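Section 3: Setting up the work area

3.1 Before you start
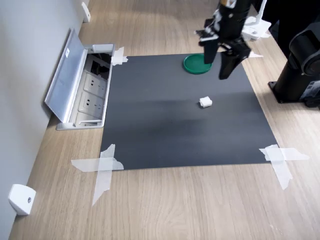

Most set-up guides for bench arms open with a page of compliance marks and then leave you to sort out the table yourself. We have put the table first. A certificate tells you how the arm behaved in somebody else's test room. It says very little about your bench, and a risk assessment copied from the Drevau template says even less if the person signing it hasn't stood next to the machine.

The steps below apply to any single-arm Stenico bench station used for small pick-and-place work. Allow a full morning the first time.

3.2 Fixing the mat

1. Switch off at the controller and wait for the status light to go out.

2. Wipe the tabletop and let it dry.

3. Lay the mat flat within reach of the gripper. Keep it clear of the arm's mounting plate.

4. Tape all four corners. Crossed strips hold better than a single strip. Press the tape down on the mat first, then on the table.

5. Push the mat sideways with the flat of your hand. If it creeps, start again from step 2.

Note: Tape is a temporary fixing, whatever the brochure says about "rapid deployment". Check it at the start of every shift and replace any strip that has lifted. If a layout is going to stay put beyond 2 weeks, fit a proper locating plate.

3.3 Sockets, lids and leads

6. Find every socket box the arm can reach, including the pop-up kind set into the table. A raised lid is an obstacle and must be entered in the software as one.

7. Decide whether the lid stays up or down during runs, write it on the station card and stick to it. Changing your mind halfway through a job makes the stored path worthless.

8. Route leads along the wall side of the table. No lead may cross the mat.

CAUTION: Keep liquids away from an open socket box. This includes your tea.

3.4 Placing dishes and parts

9. Put the target dish on the mat first, then the part to be picked.

10. Leave enough room between them for both gripper fingers at full opening. Measure it. The figure on the data sheet is for the standard fingers, and plenty of stations no longer have them.

11. For soft or uneven parts, begin with the lowest grip force. Force limits in the published guidance are written with people in mind and won't tell you whether a part will survive.

3.5 First run

12. Clear hands, sleeves and lanyards from the work area.

13. Set the speed limit to 300 mm per second or lower.

14. Keep one hand on the stop button and run the cycle 4 times without touching anything else.

15. Press stop during a fifth cycle. Do this even if the button was tested on Thursday by someone you trust.

WARNING: "Collaborative" is a word on a label. It describes a way of using an arm, and it depends on the tool, the part and the speed. Treat any arm with a changed gripper as unassessed until it has been checked again.

3.6 Records

Fill in the station card and keep it at the bench. The Pratovia office asks for an electronic copy as well, which is fine, but a file on a shared drive has never stopped anyone reaching under a moving wrist. Cards are reviewed each September by Ximeng Xue. Send corrections to this section to the same desk, with the station number and the step you disagree with.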